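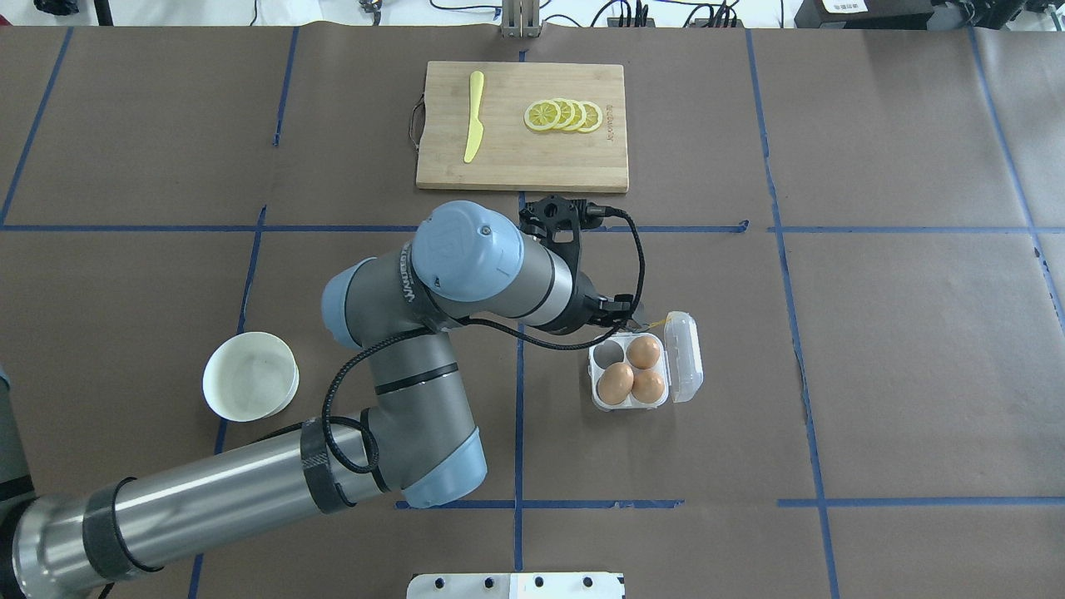

Lemon slices on the small board, with the yellow plastic knife. Egg carton in front.

Prep table notes: boards, tape and lemons

The prep table in the Vustport teaching kitchen was re-covered before the summer courses and has now been through enough sessions to report on. These notes replace the table section of the May newsletter. The oven and sink sections still apply.

Covering. Brown paper, single layer, pulled over the full top and fixed underneath. It creases under normal use and more so toward the ends, where people lean. Creases do not matter for dry work. They do matter under a cutting board, which will rock on a fold if the fold runs beneath one corner. Smooth the paper by hand before placing the board. Replace the sheet when it tears or when juice has soaked through, and do not patch it. A patch lifts at the edges and collects crumbs.

Tape. The blue masking tape divides the top into large rectangular areas, so that each item has a place and the next group can find it. The lines were laid by eye and wander in places. Samuele Tedesco has asked whether they should be redone with a straightedge. For the present they will stay as they are, as the areas are much larger than anything we put in them and a wavy line costs no usable space. When the paper is changed, lay the long horizontal line first and work from it. Press the tape down with a dry cloth. Tape applied over a damp spot will not hold until the end of a session.

Boards. The light wooden boards with the rope loop are for fruit and bread only. Wipe with a damp cloth, dry at once and hang by the loop. Do not leave them in the sink. Wood that is wetted on one face only will cup, and two boards were retired last winter for that reason. After citrus, wipe twice, the second time with clean water. Once a month Nives Mazza oils the boards, and they are out of use overnight. A note goes on the cupboard door when this is the case.

Knives. The yellow plastic knives have a rounded tip and are issued to beginners. They will cut a lemon if the fruit is at room temperature and the stroke is long. They will not cut it by pressing straight down, which only flattens the fruit and sends juice across the paper. Take a thin piece off one end first to make a flat face, stand the lemon on it, and score the rind before slicing. Return the knife to the board when not cutting, clear of the slices.

Slices. For the cordial and the baked fish we want whole rounds, rind on, seeds removed with the tip of the knife. Lay them in an overlapping row as they are cut. Overlapped rounds keep their faces moist longer than rounds spread flat, and a row is easy to lift. End pieces go in the jug. The cordial uses 300 grams of sugar to 1000 ml of water. Guadalupe Solís tested a version with less sugar and reports that it keeps for a shorter time but tastes better on the first day. Both versions are on the recipe sheet.

Eggs. Cartons stay on the table, in their own area, with the lid open while eggs are being taken and closed otherwise. Empty cartons are kept for the seed-sowing group. Stack them open, one inside the next, on the lower shelf. Any carton with egg on it goes in the trash.

Supplies. The Zanetti order covers paper and tape until the end of the fall term. Additional boards have been requested. Zawadi Mwaipopo holds the list, and items can be added to it by writing on the sheet inside the pantry door.

Kartini Rahman, 27 August 2021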